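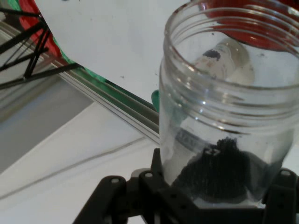 Clear plastic screw-top jar, lid off, with dark granular contents at the bottom.

Reusing Clear Plastic Jars for Dry Goods and Small Parts

Clear jars with a threaded neck are suitable for most dry, free-flowing material: seeds, peppercorns, coarse tea, aquarium gravel, plastic beads, abrasive grit. The notes below cover cleaning, filling, labeling and resealing. Food and workshop jars should be kept as separate sets and never swapped.

Checking the jar

Run a fingertip around the rim. Any nick or raised seam will hold the lid off the sealing surface. A small burr can be taken down with fine sandpaper on a flat block; a crack cannot be repaired and the jar goes in recycling.

Look at the threads against a light. Residue collects on the lower side of each ridge, where a sponge does not reach. Use an old toothbrush and dish soap, working around the neck in the direction of the thread.

Hot water deforms many thin-walled jars. Wash by hand in warm water unless the base is marked dishwasher safe.

Removing odor

Fill with warm water and one tablespoon of baking soda, leave overnight, rinse. Repeat once if needed. Soak the lid separately. Most of the smell is usually in the liner, and a foam or paper liner that still smells after the second soak should be replaced. Coffee and curry spice are the worst cases; use those jars for hardware.

Drying

Stand the jar upside down on a rack for an hour, then right side up with the lid off for at least 4 hours more. A towel-dried jar still holds water in the threads. Fine powders cake at the first trace of it.

Filling

Use a wide funnel or a sheet of paper folded lengthwise. Pour slowly into the center. Granular material forms a peak as it lands; tap the side of the jar with a flat hand to level it before reading the fill line. Stop below the start of the neck. Grains caught in the threads prevent the lid from seating and will score soft plastic.

If grains do get into the threads, wipe them outward with a dry brush. Do not blow.

When a jar is down to the last inch or so, empty it completely before refilling. Topping up leaves the oldest material at the bottom permanently.

Labeling

Dark granular goods are easy to confuse. Black sesame, nigella, poppy seed and black chia have been mixed up in my own pantry, and all four look alike through curved plastic. Label the jar wall as well as the lid, as lids migrate.

Place the label on the outside, low on the wall and clear of any curve at the shoulder. Print in block capitals, dark on light, with a stroke no thinner than a standard marker. Small type seen through the opposite wall is distorted and generally cannot be read. Write the contents and the month filled.

Old adhesive comes off with cooking oil left on for ten minutes, followed by dish soap. Test solvents on the base first. Acetone clouds several common plastics.

Capacity

Weigh the contents once and write the figure on the label. My medium Doreck jar takes 156 grams of dried tea. The same jar filled with steel shot comes to 1,182 grams, which is more than I would lift by the lid. Keep heavy contents on a low shelf and carry the jar with one hand under the base.

Lids

Lids are not interchangeable between makers even when the diameter matches. A Rolach lid will start on a Wuseck neck and bind after half a turn. The Sabbagh lids have a coarser pitch and fit neither. Store spare lids in a bag marked with the maker's name.

To test the seal, put a little water in the jar, close it, and lay it on its side on a paper towel for ten minutes. Dry fully before use.

Shelf placement

Clear plastic gives no protection from light. Spices and tea lose color on an open shelf near a window; put them in a closed cabinet or wrap the jar in brown paper. Beads, grit and hardware can stand anywhere out of direct sun.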